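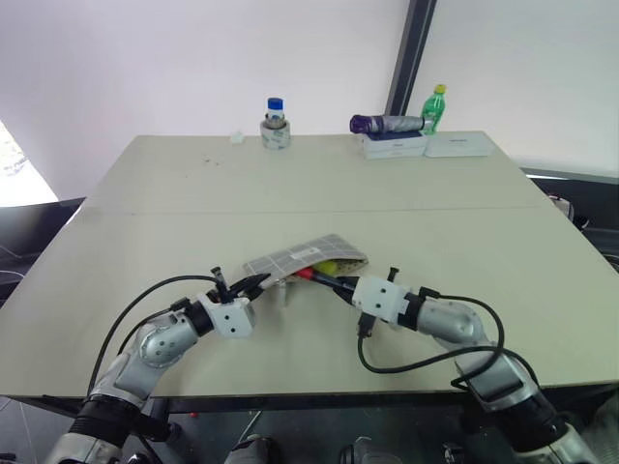 5.2 Cable snag and false grasp events

Most of the lost episodes in the pouch-packing task trace to one fault, and we did not see it until late. The wrist force estimate on the right arm drifted whenever the external cable pulled tight, and the controller read the pull as contact. Insertion needs both arms: the left gripper pinches one end of the pouch while the right brings a black pen or marker in at the opening (Fig. 4). Both wrist cables run outside the arms in loose loops, the right one down over the table edge. Slack looks fine there. It is not fine once the wrist rolls past its usual range to line the pen up, and the loop catches on the front edge of the table.

Figure 4. Bimanual insertion into the gray grid-pattern pouch, Karras cell. External wrist cables on both arms.

Out of 1000 logged episodes, 31 ended in a protective stop. First guess was the Skarton gripper firmware, so we rolled it back. No change. Second guess, fabric bunching at the opening. Also no. Corey Ruawai replayed the joint torques against wrist angle and the spikes lined up with roll, not with the pouch at all. Should of been the first plot we made.

The stops were the safe outcome. Worse was the false grasp: the estimate crosses threshold early, the policy decides the pen is seated, the right gripper opens. Pen drops on the table, episode gets marked as success. These labels went into training in February and had to be pulled. We re-checked by hand, slow work, and any episode with a doubtful release was thrown out.

Fix, for now. Cable clipped at the elbow with a fixed service loop, wrist roll limited in software, force bias re-zeroed before each approach. Release now also needs a gripper-width check, polled every 900 ms. Too slow for our liking but the Pareteo bus would not take more without dropping packets. Orestis Economou is testing an internal cable route on the second cell; results not in at teh time of writing. We have not re-run the full set with the clip fitted, so the failure rates in Section 5.1 are for the old routing only.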